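Kutia Tables: questions we get asked

Do you only make them in white?

Yes. We did a grey one in June and sold it to a man who rang back to ask whether it came in white.

How do I keep the top clean?

Warm water, a drop of washing-up liquid and a soft cloth. Wipe it, then dry it with a second cloth, or you will be admiring your own smears by teatime. Scouring powder is out. So is the green side of the sponge, however sure of yourself you feel.

Will it mark?

It is a table, so eventually, yes. Tea, turmeric and felt-tip are the usual culprits – turmeric being the one that wins. Get to a spill within 5 minutes and you should be fine. Leave it overnight and you have a pattern.

Can I put hot pans on it?

You can put a hot pan on a mat, and the mat on the table.

Is a big white top a bit much for a small room?

Less than people fear. A pale surface throws light back up, and dark things left on it are easy to find, keys and phone chargers included. The downside is that crumbs are easy to find as well.
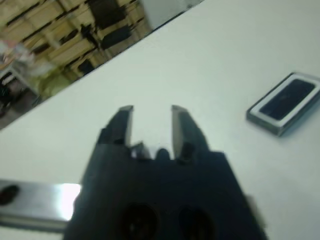 Jelle Van Damme wrote in to say that glare is the real trouble with white, and that by mid-morning he was squinting at his own toast. He turned the table so the window was at his side and hung a thin blind, and now reads the paper there quite happily. We have pinched his advice and give it out as our own.

What does delivery cost?

Nothing on orders over £500. Below that it depends on how far away you live and how many stairs you forgot to mention.

How long have I got to change my mind?

You have 168 hours from delivery to tell us. That is a week, but Leonie Mühlbauer wrote the returns policy and likes it in hours. Please keep the packaging until you are certain.

Can I sand out a scratch?

Please don't. Ring us first – we sell a small repair kit called Hutchins, and it comes with instructions that are worth reading before you open the tube.

Page last updated November 3, 2022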